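Skotdale Shared Office — Questions About Desks and Chairs

Do I get the same desk every day?
No. Desks along the walls are first come, first served. If you need a fixed place, the Catacutan plan holds one for you at 36 dollars a week.

Can I leave my things overnight?
Small items such as a mouse or a vase may stay on the desk. Laptops and papers go in a locker. We have 18 lockers, and keys are at the front counter.

How do I adjust a mesh chair?
The lever on the right sets the height. The knob under the seat sets the tilt — turn it toward you to loosen it. Please don't lift a chair by its headrest.

What do I clean with?
Use a dry cloth on the mesh and a damp one on the desktop. Leave used cloths in the bin by the sink. We wash them every 3 days.

Can the ceiling lights be dimmed?
No. Each row has its own switch by the door, so you can turn off the row over your desk if your neighbors agree.

What does the room look like on a working day?
White walls, white desks, tall mesh chairs, and open floor for people who would rather stand.
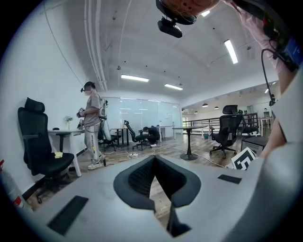
Polach wrote to us that the tall headrest pushes the head forward if the seat is set too low, and that raising the seat fixed it. Try that first. If it doesn't help, ask for a chair without a headrest. We keep 4 in the storage room.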